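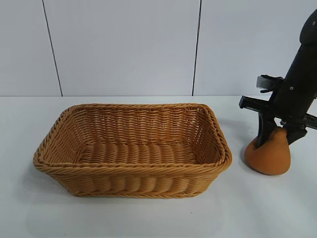

Kustine Wall Panels
Large-format panels for kitchens, treatment rooms and laboratories

Product group: Interior surfaces
Supplied by: Troltach

The Kustine range is intended for rooms in which walls are cleaned daily and must remain in good order between refurbishments. Panels are supplied in a matt finish and may be fixed to plastered walls, blockwork or cement board. The range is suitable for new buildings and for the renewal of existing rooms, including those in which work has to be carried out in stages.

Colours

Kustine is held in stock in Chalk, Mist, Pale Stone and Slate. Chalk and Mist are the shades most often specified for clinical and teaching rooms. Small differences in shade may occur between production batches, and customers extending an existing installation should quote the batch reference printed on the original delivery note. Samples are available on request and should be viewed under the lighting in which the panels will be used.

Joints and grout

Panels are laid with a joint of 4 mm. Grout is available in Light Grey, Dark Grey and Graphite, and is ordered separately. A darker grout is recommended behind sinks and preparation counters. Where a wall meets a fixed worktop, the joint should be filled with a flexible sealant and not with grout.

Preparation and fixing

Walls must be dry, sound and free from paint, dust and grease. New plaster should be left for at least 4 weeks before fixing begins. Adhesive is to be applied to both the wall and the back of the panel. Two persons are required to lift and position each full panel. Cut edges should be placed at internal corners wherever the layout of the room allows.

The joints may be grouted on the day after fixing. The finished wall should not be washed until the grout has hardened fully, as stated on the grout packaging.

Cleaning and care

Daily cleaning may be carried out with warm water and a mild detergent. Abrasive pads, wax polishes and products containing hydrofluoric acid must not be used. Limescale may be removed with a diluted descaler, rinsed off promptly. Sealant joints should be inspected once a year and renewed where they have lifted.

Ordering and delivery

Panels are packed in crates of 4 and are sold by the full crate only. Stock colours are normally dispatched within 18 working days of a confirmed order. Deliveries are made to the kerbside, and the customer is responsible for moving crates into the building. Any damage must be reported before the panels are fixed.

Accessories

Nuvesance flexible sealant, in colours matched to the grout
Kadrić edge trim, straight and rounded
Spacers, 4 mm
Replacement blades for wet cutters

Guarantee

Troltach guarantees the panels against defects in manufacture, provided that they have been fixed in accordance with the written instructions. The guarantee does not cover grout, sealant or damage caused by movement of the building.

Technical enquiries and requests for samples should be addressed to Dragica Karagiannis, Interior Surfaces. Please include a sketch of the room showing doors, windows and fixed furniture.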